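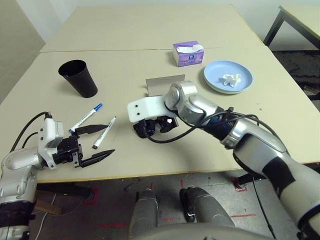 Community > Home and Garage > Furniture and Surfaces > Stains

Permanent marker on a pale tabletop, and I have already made it worse

Posted November 18, 2021 by Juwita Rondonuwu

I have a light beige table, bought secondhand from the Mollden outlet when they were clearing out their display stock. Two weeks ago a marker went through the paper I was lettering a yard sale sign on. So the word SALE is now on my table, backward and slightly fuzzy, about where a dinner plate would go.

I have tried dish soap, which did nothing. I have tried window cleaner, which did nothing but smelled confident. Then I tried a paste of baking soda and rubbed it in circles the way my aunt told me to, and now I have the word SALE in the middle of a dull patch. The dull patch bothers me more than the word did.

I don't know what the top is made of. There is no label underneath, only a sticker with the number 274 on it and somebody's gum. It feels smooth and a little cold, and water beads up on it. What takes the ink off, and can anything be done about the patch? Replacing it would run me $205 plus delivery, and I would like to not do that over one word.

Bayu Nair

Rubbing alcohol. The drugstore kind, the higher percentage if they have it. Put it on a cotton rag, lay the rag on the ink for a slow count of 27 (I have no science for that number, it's just how long I can stand still), then wipe in one direction and turn to a clean bit of cloth. If you keep going with the same bit you are only moving the ink to a new neighborhood.

Try it on the underside or a back corner first. If water beads on it, you most likely have some kind of plastic laminate and it won't mind. If the test spot goes sticky or cloudy, stop, it's a lacquer or a varnish, and alcohol will eat it for lunch. Open a window and keep it away from the stove.

You may get a faint gray ghost left over. Second round, same method. After that I'd leave it alone. I have a ghost on my own desk that says "Tues" and we get along fine.

The baking soda patch is a different matter. Baking soda is a very mild sandpaper, and on a shiny surface you have polished the shine off. It won't grow back. A bit of car wax or furniture polish buffed over the spot will hide it from most angles. Choose your seat at dinner accordingly.

Afiq Tambunan

just draw over it with a dry erase marker and wipe it off. works every time. did it on our whiteboard at work

Ching-wen Tse

Afiq's trick is real, but it works best on whiteboards, which are made to let go of ink. The idea is that the solvent in the fresh ink loosens the old ink. On a table it sometimes works and sometimes leaves you with SALE in two colors. If you want to try it, do one leg of the A and see.

I refinish furniture for a living, or did until May, when my back had opinions. A few things to add to Bayu's answer, which is mostly right.

Don't use nail polish remover. Somebody is going to suggest it. Acetone can soften a plastic finish, and on a painted one it will take the ink, the paint and your good mood. Don't use a melamine sponge either. They do lift marker, but they are also an abrasive, and you already have one dull patch.

Hand sanitizer is a decent stand-in if you're out of alcohol. The gel stays where you put it, so it's handy near seams, where a runny liquid can creep down and swell whatever is underneath. Rinse afterward with a damp cloth, or the residue will collect dust and you'll have a sticky spot on top of everything else.

For the patch, clean it, dry it overnight, and then use a plastic polish, the sort sold for headlights. Small amount, soft cloth, light pressure, and go a little past the edge so it blends. It will look better. It will not look new, but you bought it off a showroom floor, so it has probably had worse done to it by children.

3 comments

Kaede Ichikawa: Toothpaste! My mother swears by it.

Ching-wen Tse: Your mother and I disagree. Toothpaste is baking soda with a mint flavor, as far as that table is concerned.

Juwita Rondonuwu: Alcohol did it, two rounds. The S is still there if you know where to look. Headlight polish is on order. The gum is staying.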